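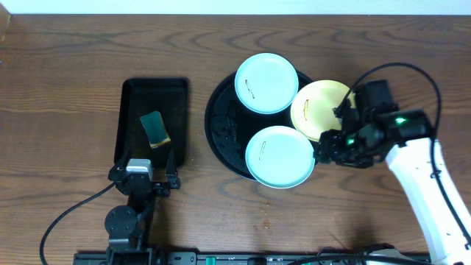
*The table, with the green and yellow sponge on its black tray.*

## Wooden table became sticky after oiling, how can I bring it back?

**mild_pepper**

Good morning to all. I have read many older threads before writing, but my case is a little different, so please excuse me if part of it was answered already.

We bought a wooden kitchen table from Povden, the second-hand furniture store in our town. The price was 1020 dollars with six chairs. The seller told us that the top was "finished with oil" and that we should give it a new coat when the colour becomes dull. In August I did this with a bottle of Ristoto table oil. I put a generous quantity, left it overnight, and in the morning I wiped it with a paper towel.

After 23 days the surface is still sticky. When my son leaves his school book on it, the cover makes a small noise when you lift it. Dust stays on it, and bread crumbs also. I washed it two times with warm water and dish soap, using a sponge, and it became better for one evening and then it was the same as before. In one place, near the window end, there is also a pale ring from a hot pot. This ring was there before the oil, I believe, but I see it more now.

What I would like to know:

- Can I remove the sticky layer without sanding the whole table? I don't have a sander and we live in an apartment, so the dust would be a problem for the neighbours.
- Is the rough side of a sponge safe for this, or will it leave scratches?
- How can I find out if the seller was right, and it is really an oil finish?
- Should I deal with the ring first or last?

I thank you in advance for any help. We still eat at the table every day with a tablecloth, so there is no great hurry, but the tablecloth has started to stick too.

---

**ferry_and_flour**

I had nearly the same trouble with a bench, so I will write what I did in the order I did it.

First, find out what is under the oil. Turn to a place that is not seen, for example the underside of the edge, or inside the rim where the leg is joined. Put one drop of water there. On bare or oiled wood with little protection the drop goes in slowly and makes a darker spot. On varnish or lacquer it stays up like a bead for a long time. This test is not perfect, as a thick old oil finish can also hold the drop. If you have some methylated spirits, touch a hidden spot with a cotton bud. Shellac becomes soft and tacky very quickly, and most varnish does not care.

I ask for this test because the sticky feeling has two usual reasons. One is that too much oil was put on and the extra was not wiped away soon enough. It then sits on top and cures only on the skin. The other is that the table has varnish, and the oil had no way to enter. From your description, both are possible. Overnight is much too long. The bottle probably says to wipe after 10 or 15 minutes, but please read yours, the brands are not all the same.

For the cleaning, I used mineral turpentine (I think in Canada it is sold as mineral spirits) and old cotton T-shirts. Open the windows. Wear gloves. Wet the cloth, not the table, and rub with the grain in an area as big as a dinner plate. Change to a clean part of the cloth often, otherwise you only move the oil from one place to another. When the cloth does not drag any more, go to the next area. My bench needed three passes, with one day of rest between them.

Very important: cloths with oil on them can heat up by themselves and catch fire. Do not leave them in a ball in the bin. I lay them flat outside on concrete until they are stiff, and then I put them in a metal can with water and a lid.

About the sponge: the soft side is fine for soap and water. The green side is more abrasive than it looks. On a varnished table it will leave dull patches that you notice only in the evening when the lamp is low. On an oiled table it is less serious, but I would still try it in a hidden place and rub only along the grain. I would not let any wet sponge stay directly on the wood. A tray or a saucer under it is enough.

After the last pass, wait some days. If the wood looks even, you may not need new oil at all this year.

---

**tin_roof_41**

Just sand it, it is the only real way. 120 and then 180. By hand you need one weekend. I don't believe in chemicals on a table for food.

---

**mild_pepper**

Thank you to both. I would prefer to keep sanding as the last possibility, since I don't know how thick the top layer is.

I did the water test under the edge. The drop stayed as a bead for a long time and left no mark, so it seems the seller was mistaken — or somebody varnished it later. I also found the oil bottle, and it says to wipe after 15 minutes. So I have made both of the mistakes.

---

**slow_kettle**

With a varnish underneath, your work is easier, as the oil is mostly sitting on the surface. The method with mineral spirits is good. I add only some points.

Do not use hot water on the table at this stage. It doesn't remove half-cured oil well, and if the varnish has small cracks, the water goes in and makes the wood swell. I also stopped using Nosora cleaning cream on mine. It gave a nice shine, but afterwards I had streaks on it, and I needed a whole afternoon to take them off.

For the pale ring, do it last. A white or milky ring is usually moisture caught in the finish, and it is not in the wood itself. After the sticky layer is gone, put a dry cotton cloth on the ring and pass a warm iron over it, without steam, for 3 seconds at a time. Lift and look every time. With mine, the ring became smaller after a few touches, and I left the rest alone. If the ring is dark and not pale, this will not help, and it is a different repair.

When everything is clean, a varnished table needs only a damp cloth and then a dry one. If you want a softer look you can use a little paste wax, thin, and buffed well. No more oil.

There is a hardware shop in Testa which sells the mineral spirits in a small bottle, if that is near you. You will not need the big one for one table.

---

**mild_pepper**

I will begin with the end near the wall, where a bad result would be less seen. The tablecloth is in the wash for the second time and still has a yellow area in the middle, so if anyone knows how to take table oil out of cotton, I would be glad to read it.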